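About Detcombe Cookery School

Home | Classes | About | Find Us | Newsletter

Detcombe Cookery School teaches home cooking to adults and teenagers. We are on the second floor of the old Caruso Building, above the hardware store, and we have been here since the school opened. The entrance is on the side street. There is an elevator, and the door code is in your confirmation email.

The school started as an evening bread class with one oven and a waiting list. The class filled, a second one was added, and by the following May we had signed the lease on the whole floor. We now have 3 teaching kitchens and 214 students enrolled this term. Most of them live within a short drive, and many signed up after a friend or family member took a course.

We do not train people for restaurant work. If you want a professional certificate, a community college program will serve you better, and we are happy to talk through what to look for in one. Our students want to cook dinner on a weeknight, bake a loaf that rises, or get out of the habit of making the same four meals.
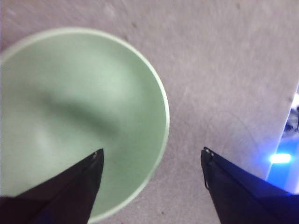
Newsletter No. 3, page 2

The text on this page first ran in our printed newsletter and has been updated for the website. Paper copies are at the front desk.

How classes work

A class has no more than twelve people. You cook at a shared bench with a partner, and each pair makes the full recipe. The instructor shows a step, then walks the room while you do it. Classes run two and a half hours, including the time it takes to eat what you made. Bring a container if you want to take leftovers home.

All ingredients are included in the fee. We buy flour from the Birkier mill and most of our vegetables from growers at the Narkik market. When something is out of season we change the recipe, so the dish you make may differ a little from the one listed when you signed up. Any change is posted on the class page the day before.

Recipes are written in both cups and grams. We teach with a scale in the baking courses and with cups and spoons in most of the others. You will get a printed recipe sheet to keep, with space for notes.

Courses we offer

First Kitchen is our six-week beginner course. It covers knife work, rice, eggs, roasting, soups, and a basic pan sauce. No experience is needed. It is the course we suggest for anyone who is unsure where to start.

Bread Evenings run for four weeks. Students make a plain white loaf, a seeded loaf, flatbreads, and an enriched dough. The dough for the last week is started in class and finished at home.

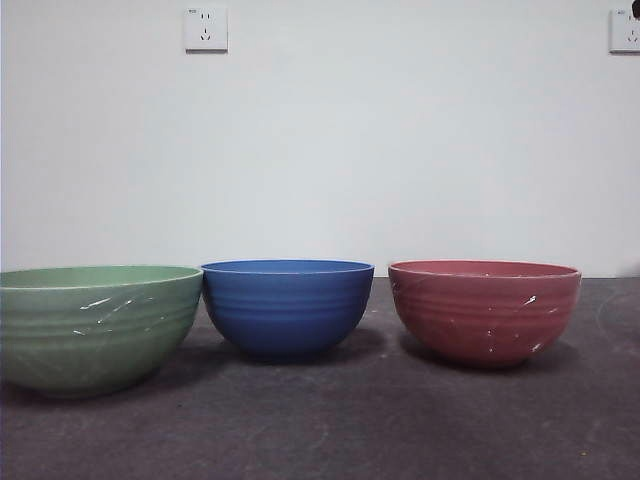

Teen Cooking

Open to ages thirteen through seventeen, after school and during summer break. A parent or guardian signs the form but does not need to stay. The menu is close to the one in First Kitchen, with more time given to safety at the stove and to cleaning up.

Single Sessions

One-time classes on a particular dish or season. Past sessions have covered dumplings, pie crust, pickling, and cooking dried beans. The schedule comes out each month, and newsletter subscribers get it two days early.

Fees and aid

A single session is priced lower than a course night, and courses are paid in full at sign-up. If you cancel a week or more ahead, we refund the full fee. After that we give credit toward another class. We set aside 300 places a year at half price for people who need them. You tick a box on the form, and we do not ask for proof of income.

The school also has a lending shelf of cookbooks. You may borrow two at a time for a month. Please write your name in the binder when you take one and cross it out when you bring it back.

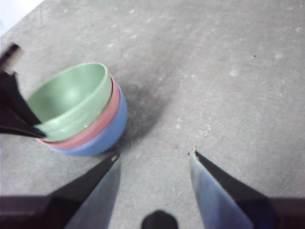
Allergies are handled at sign-up. The form asks for them, and the instructor reads every form before class. We can work around most nuts, dairy, eggs, and shellfish. Flour is used in all the kitchens every day, so we cannot promise a room safe for someone with celiac disease.

The building

The Caruso Building was put up as a furniture warehouse. Our floor is 3,000 square feet, with tall windows on the street side. It gets warm in summer, so dress lightly. Wear closed shoes in every season. Aprons are provided. Parking behind the building is free after five, and the bus stops at the corner.

Contact

The front desk is open on class days from noon until the last class lets out. You can also leave a message by phone or use the form on the Find Us page. We answer within two working days.

Page last updated 2019-10-23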